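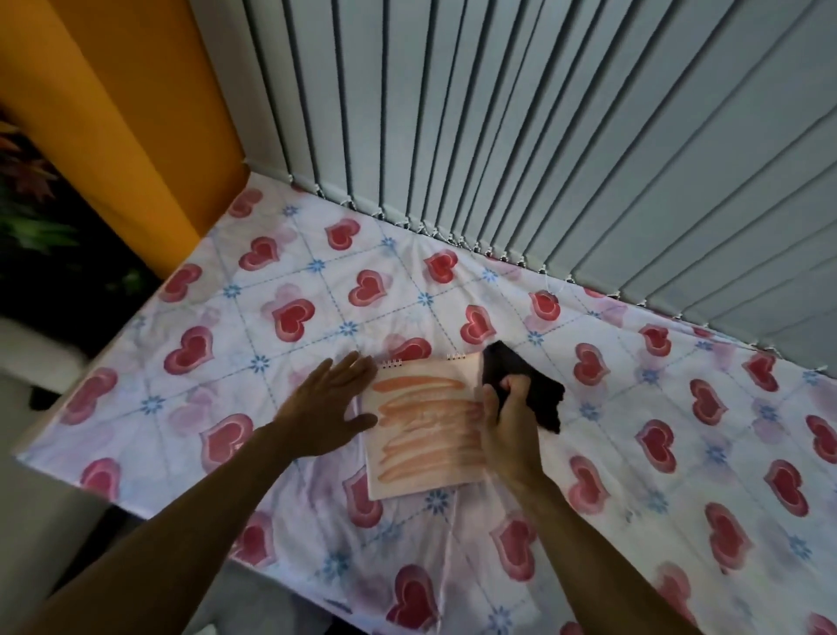

Elspeth Mowat has run the finishing room at Tosh, a contract stationery bindery in Stotutdale, for most of her working life. The company makes short runs of pads, planners and desk calendars for other people's labels. We talked in the sample room at the back of the building, with the punch line running on the other side of the wall, mostly about wire, grain and humidity.

Her first subject was grain direction, which she regards as the cause of most complaints that reach her desk. Paper fibers line up with the travel of the mill's web, and a sheet swells far more across that direction than along it. In a bound pad, Mowat wants the grain parallel to the wire.

"If it runs the other way, the sheet expands along the binding edge," she said. "The holes are held at a fixed pitch by the wire and the rest of the page is growing. You get a wave. The customer thinks the pad got damp in shipping, and it was wrong when it was cut."

The difficulty is that correct grain often wastes stock. A landscape calendar bound on its long edge may fit the parent sheet neatly in one orientation and badly in the other. Buyers see the difference in the quote and ask for the cheaper layout. Tosh will run it that way for thin text pages, with a signed note on the job ticket, and refuses for anything heavier than 114 gsm.

Most of the heavier stock comes from a mill at Rorarlow, which supplies it surface-sized with a product called Bronine. Sizing controls how quickly a sheet takes up water. An unsized sheet drinks paint immediately and the stroke feathers at the edges. A hard-sized one lets the liquid sit on top long enough to be moved or lifted with a cloth, at the price of slower drying.

"People ask for watercolor paper in a sketch pad and then they ask for it to fold flat and cost nothing," Mowat said. "I ask what they are going to put on it. Half of them have never been asked."

Her own acceptance test is plain. She cuts a strip from the middle of the ream, lays a wash across it with a flat brush, leaves it on the bench and measures the curl at the corner. The limit on the wall chart is 2 mm. She does the test with the strip loose, then again with the edge held in a clamp, and writes down both.

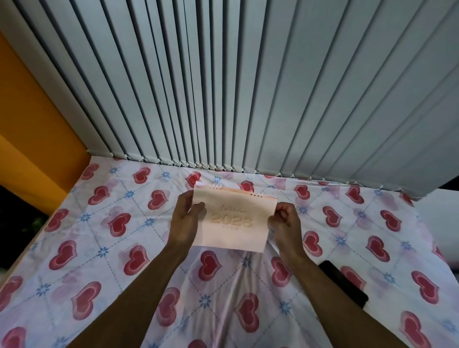
## Wire, pitch and split coils

Twin-loop wire arrives on spools, already formed, and is cut to length, threaded through the punched edge and closed in a press. Pitch is the number of loops to the inch. Thin books use a fine pitch, thick ones a coarse pitch with a larger loop, and the changeover between the two takes the line down for most of a morning.

Calendars are often bound with wire in separate sections, leaving part of the edge uncovered. I asked whether this was a matter of appearance.

"Partly. It uses less wire, and a stiff back doesn't need support the whole way along," she said. "What it does need is both sections closed to the same diameter. If one is tighter, the page turns at an angle and catches. You can feel it before you can see it."

The press that does the closing is listed in the plant register as number 646. It predates everyone on the floor except Mowat. She checks closure with a pin gauge at the start of a job and after every 100 books. An over-closed loop pinches the pages; an under-closed one leaves a gap where the wire ends meet, and the cover works its way out. Wherever the design allows, she has the seam turned behind the back cover so that no page has to pass over it.

Covers bring their own problems. Pale uncoated board is popular with the labels and marks easily, so Tosh interleaves it with tissue from the guillotine onward. Light ink on light board is the other regular request. Mowat asks for a printed proof on the real stock before she will schedule it, and she has small type set no finer than the press operator can read at arm's length. 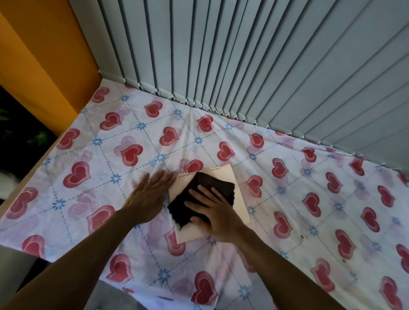
*Page last changed: August. Corrected the paragraph on conditioning.*

## Conditioning

Stock is left to stand in the finishing room before it is punched, with the wrapping opened at both ends. An earlier version of this page said the wrapping stays closed, which was my error. Closed stock comes to room temperature and keeps the moisture it left the mill with, so it still moves after binding.

"Temperature is the easy half," Mowat said. "It's the moisture you wait for, and the middle of the stack is always last."

She would like to replace the room's humidifier and has put in for it twice. Until then the doors to the loading bay are kept shut during punching, and wet-weather deliveries get an extra night on the rack. I asked how she decides when a stack is ready. She uses a sword hygrometer, a flat probe pushed between the sheets, and compares its reading with the one on the wall. When the two agree, the operator initials the ticket and the stack goes to the punch.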